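Tidying the living room when everyone's clothes end up on the sofa

We moved into the flat at Bridumgate in February and I had grand ideas about the living room. A long pale grey sofa, mustard cushions, a nice low TV unit in minty green, very grown-up! Within a fortnight the sofa was where jumpers went to live. I've been working on it ever since, and these are the bits that have stuck, in no special order.

Clear the seat before anything else

I used to start with the floor, then the shelves, and by the time I got to the sofa I was fed up and sat on the pile. Now the sofa goes first. Everything comes off the seat, one thing at a time, and I give each one a quick shake as I lift it (you'd be amazed what falls out of a sleeve, I once found 2 teaspoons and a bus ticket). If it's clean it gets folded there and then on the arm. If I have to sniff it to decide, it's going in the wash.

Red things get their own little heap. I learned this the hard way with a new red top and a load of white pillowcases, which are now pink pillowcases. Anything red with a white trim is the worst of the lot, as the colour can run into its own edging. I wash those cool, on a short cycle, with a colour catcher sheet, and get them out of the drum the minute it stops. My friend Chiyo swears by a cold soak in the sink first to see if the water turns, and I do that too if it's something I really like.

Fold soft things around something long

Chae-won from downstairs showed me this one. If you've got a slippery fleece or a floppy blanket, hang it over your forearm first and let both sides drop, then even them up before you put it down. It folds so much neater than chasing the corners round a cushion. It works over the back of a chair as well, if your arms are short like mine.

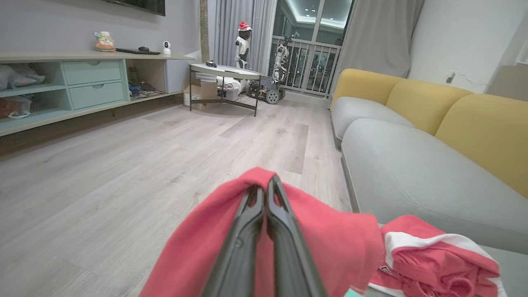
Give the TV unit some rules

Ours has two drawers, with open shelving on one side and an open compartment on the other, and the open parts are where the trouble is. Drawers forgive you. Shelves don't! I've got bits and pieces in plastic bags on the shelving, and the cables and electronic odds and ends have been breeding in the open compartment for months.

So, cables. Tip the whole tangle out on the floor with a cup of tea next to you (well, not right next to you). Pull out every one you can match to something you still own. Wind each one loosely round your hand, slip it off and hold it with a bit of the Velcro tape you can cut to length, then write what it's for on a scrap of masking tape. Don't wind them tight, it does the ends no good. Whatever's left goes in a bag marked "mystery", and if I haven't gone looking in it by the next clear-out, off it goes to the recycling point at Hadside. I've done half of ours. The other half is waiting for me to be in the mood.

The top of the unit is harder, I find. The keyboard and mouse have ended up there as a sort of permanent arrangement, along with a cheerful little cake-shaped ornament that I'm far too fond of to put away. I try to keep it to things I can pick up in one go with a duster in the other hand.

Round tables fill up from the bottom

A little side table with a lower shelf is a lovely thing, but papers love it too. I go through the stack when I'm waiting for the oven. Letters to keep, letters to answer, everything else in the recycling. Cardboard boxes are a rule of their own in this house: flatten it the day you open it, or it'll still be there at Christmas. (I break this rule all the time.)

Cushions last

Plump the back cushions once the seat is clear, and turn them round so the same side isn't always facing the sun. Ours are by the balcony window and I'd be sad if the mustard faded on one side. Hoover down the gap behind the seat while you're there, with the thin nozzle.

The lot takes me about 12 minutes now if I leave the cables out of it, and I usually do it just before bed. Kurniawati asked me last month what to do with curtains that smell of cooking, so I'll write that up next once I've tried it on ours.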